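Folding strappy tops - is there a method or do we all just ball them up?
Husanholm Home Forum > Laundry and Linen > Folding and Storage

grurkine_jw
I have a drawer problem. T-shirts I can do. Jumpers I can do. Anything with two thin straps and a V at the front defeats me completely, and my partner owns a great many of them.

I've tried folding in half lengthways, which gives you a long slippery thing that unfolds itself the moment you look away. I've tried rolling, which gives you a sausage with two bits of string hanging off it. By the end of the week the drawer looks like a plate of noodles and I am the one who gets spoken to.

Is there a proper way? The drawer is shallow, if that matters. Hanging isn't an option, the rail is already bending.
Ju-won

Tansy_Airer
Straps in first, always. Lay it flat, face down, fold the straps down over the back so that you've got something close to a rectangle, then carry on as if it were a vest. The straps are the whole trouble. Once they're tucked away it's just a bit of cloth.

oldpegbag
Ball them up. I have balled them up for decades and no one has died.

Tansy_Airer
And yet I have seen your profile picture, oldpegbag, and there is an iron in it.

oldpegbag
It's a doorstop.

koo_de
Straps in first is right but I'd do it face up. If you fold it face down you can't see whether the neckline has gone skew, and with a V neck it will have gone skew. My order goes:

Spread it out on something hard and flat. Not the bed. A duvet has opinions.
Pull the bottom hem straight.
Smooth from the hem up towards the neck, with the flat of your hand.
Straps down.
Sides in, one third each. These tops get wider as they go down, so the side folds will be slanted at the top and that's fine.
Bottom up to meet the straps, then once more.

The smoothing is what people skip. They see the bottom half lying nicely and assume the rest has followed. Mint green top, same sort of cut as Ju-won is describing:

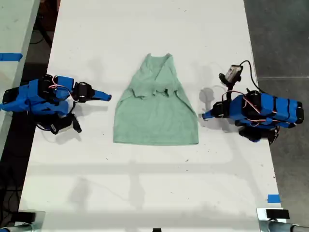 Re: Folding strappy tops - the rumple in the middle

koo_de
Lovely flat lower half, and then a great bunched band straight across the middle with the cloth doubled over on itself. Start folding from there and you'll lock every one of those creases in. Take hold of both straps and draw the top away from the hem until the band opens out, then smooth again. Only then do the straps come down.
Da-eun

grurkine_jw
That is exactly what mine look like. I had been treating the bunched bit as part of the design.

oldpegbag
Some of them do have a gathered waist, to be fair to the lad. My daughter bought one and I spent a good while trying to press it flat before she took it off me.

Tansy_Airer
So you do own an iron.

oldpegbag
I borrowed hers.

seol_mj
I'm going to disagree with nearly everyone, sorry. Don't draw it out by the straps. Thin straps on a stretchy fabric will go long, and then you've got a top that fits your knees. Put one hand flat on the hem to hold it, slide the other up under the top layer and push the bunching out from inside. Slower, but the straps stay the length they were sold at.

I'd also leave the sides alone on anything that widens downwards. Fold it in half down the middle so that strap lies on strap, tuck the straps into the body, then roll from the neck down to the hem. The wide end goes round the outside and holds the roll shut. Stand the rolls on end in the drawer.

koo_de
I did say draw, Myung-ja, I didn't say haul. And rolls on end only work if the drawer is full. Take two out and the rest lie down like drunks.

seol_mj
Then don't take two out. How many tops is he wearing?

grurkine_jw
None, they're not mine. I just work here.

fig_jaime
Small tip for anyone with a shallow drawer. I bought one of those Clelta divider sets, the adjustable sort, and cut one of the strips down for the strappy things. Five rows, folded Da-eun's way and filed upright. It has stayed tidy since July, which in our house is a record. I paid 800 of something for it on holiday and have never dared work out what that was in pounds.

oldpegbag
You can do that with a shoebox lid.

fig_jaime
I did that first. The cat moved in.

Tansy_Airer
Can we go back to face up or face down? I feel I was overruled without a vote.

seol_mj
Face up for a V neck, face down for a straight one. There, you can both be right and stop.

grurkine_jw
Report from the front. Did four of them on the kitchen worktop last night. Da-eun's method with Myung-ja's hand-up-the-inside business for the creases. Three came out as respectable little packets. The fourth is silky and slid off the worktop on to the floor, where I left it for a bit while we both calmed down.

The side folds at an angle were what I'd been missing. I had been trying to make the top half as wide as the bottom half, and there simply isn't the cloth for it.

koo_de
Very pleased. For silky ones put a tea towel underneath, fold the two together as far as the thirds, then slip the towel out before you bring the bottom up.

seol_mj
Or roll it.

koo_de
Or roll it, if you must.

oldpegbag
Or ball it up.

grurkine_jw
Partner has inspected the drawer and asked whether I could do the bras next. Is there a separate thread or do I post in this one?

Tansy_Airer
Separate thread. It's pinned at the top of the section and it has 966 replies. Take a sandwich.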